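Workshop notebook, obituary desk
2 April 2021

Friday, slow, rain on the skylight. Writing this down before I forget which of us agreed to what.

The scanning of the old notices is finished. 3,749 cards, from the shoeboxes Bernadette Jacquet kept under the front counter until the front counter went. Every one has a front scan and a back scan, the back being where the interesting material is ("family says NOT to mention the second wife," "paid cash," "he spelled it with one L and so shall we").

Ran the first batch of 108 through Ziltus this morning to pull out name, dates, visitation, service and memorials. Results by field:

Name: good. It does think "Beloved Husband" is a surname. Lucienne has started a list of the Husband family, which is large and seems to have married mainly into the Wifes.

Dates: good when typed, poor when handwritten. Sevens and ones are a coin toss. One gentleman was born nine years after his own wedding. Flagged for hand checking.

Visitation hours: bad. "2 to 4 and 7 to 9" comes out as a single visitation from 2 to 9, and I can picture some poor cousin in 1958 sitting through supper with no one to talk to. Mathis thinks he can fix this with a rule about the word "and." Mathis thought the same about the word "nee" and we all remember how that went.

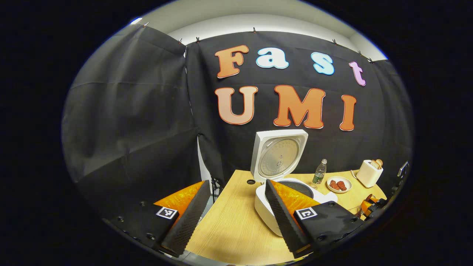 Memorials: fair. It picks up the church funds and misses anything phrased politely. "The family would not object to a gift to the library" got filed under objections. I didn't know we had a field for objections. Ask Mathis.

Survivors: not attempted. Agathe wants to, I don't. Her argument is that survivors are the whole reason people search these. My argument is card 21 in the September box, which lists eleven children, four of them named Joseph with different middle names, plus "several grandchildren and a dog, Prince." We have agreed to disagree until Monday.

Template changes, decided at lunch:

"Passed away" stays as the default. "Died" is available to anyone who asks, and more people ask than you'd think. "Entered into rest" only if the family writes it themselves.

Service location now goes before the clergy name. Three calls last month from people who drove to the minister's house.

Flowers line is optional again. I had made it required and we got "Flowers: no opinion" in print, over my initials.

The Brindatberg chapel wants its full name used on first mention. Fine. Their full name takes up a line and a half, and at our rates I look forward to the families noticing.
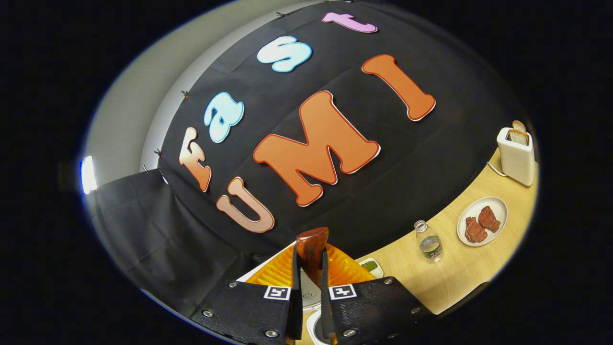
Paper and printing

Prayer card stock from Lemaire came in. It is the cream, and the order said ivory. I held the two side by side at the window for longer than I'd like to admit and then sent Gunnlaugur Ladefoged over to look, and he said "those are both white." Keeping the cream.

Cut 2 test sheets. The first curled. The second was fine after I turned the grain the other way, as it says to do on the wrapper. Trim marks on the Ritari are still off to the left, same as before the service visit, so the service visit was mainly social. I shim the guide with a folded card and it holds for a morning's work. Whoever uses it next, please leave the folded card where it is. It looks like trash. It has been thrown out twice.

Still open

Ask Bernadette whether a red pencil check on the back means "ran" or "paid." She has told me both.

Hand check the flagged dates, handwritten ones first.

Lucienne to proof the Ladies' Aid box, where all the women are listed under their husbands' initials and I can't tell Mrs. R. J. from the Mrs. R. J. who came after her.

Phone the chapel back about the line and a half.

Buy pencils, any color but red.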